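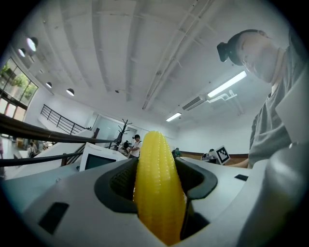
Can a machine do the household chores yet?

A few of them, one at a time, in a room it has been set up for, and slowly. Putting away a mixed bag of shopping in a kitchen it has never seen is still beyond anything I would pay for.

That is the short version, for those who only read the top of these. Longer reply to Senga below her message.

On June 23, 2026, Senga Lindsay wrote:

> Hello all,
>
> My mother's housing association has sent round a leaflet from Kestimora about a home helper robot to be tried from August. It says the thing will "tidy, sort and fetch". She is 84 and would like to know whether to clear out the cupboard under the stairs for it. Has anyone on the list seen one of these do a job of work? I don't mean a film of one.
>
> I'd also like to hear from people in factories or warehouses, as I keep reading that it's all solved there.
>
> Senga

Senga,

I would leave the cupboard as it is until someone has come to the flat and shown her.

I can't speak for Kestimora, as I have not seen theirs. I did spend 2 days at Hegarty in the spring, where we were looking at a machine for the packing benches at Dasholm. The job was to take an item out of a tray, turn it the right way up and put it in a box. Over the two days it had 302 goes. On 130 of them somebody had to step in, mostly to pick up something it had dropped or to turn an item it had put in upside down. The people running it were pleased with that, and compared with what I saw the last time I went, they had reason to be.

What it did well was anything firm with a plain shape. Tins and small cartons gave it little trouble. Bags were poor. Anything that narrowed towards one end was hit and miss, as it would take hold at the thin part and the item would swing round. A person shifts their fingers without thinking about it. The machine let go and started again.

On your second question, it isn't all solved on the shop floor either. Where the same part arrives in the same place all day, machines have done the work for years and do it better than we do. Our benches get whatever has been ordered, and that is much closer to your mother's kitchen. We have kept the people on the benches and bought a Staminar conveyor, which has no hands and has been no bother.

If she does go in for the trial, I would ask them these:

Who comes out when it stops, and how soon?
Can she switch it off herself from a chair?
Is anyone watching through its cameras, and when?
Which jobs has it done in somebody's home, without staff in the room?

The last one is the one I'd press on. "Tidy" can mean moving one cup from a table to a tray.

I'm told washing is coming on – towels at least, laid out flat beforehand – but I haven't seen that myself, so someone else may want to answer.

If the leaflet gives any figures, could you type them out for the list? Attachments get stripped.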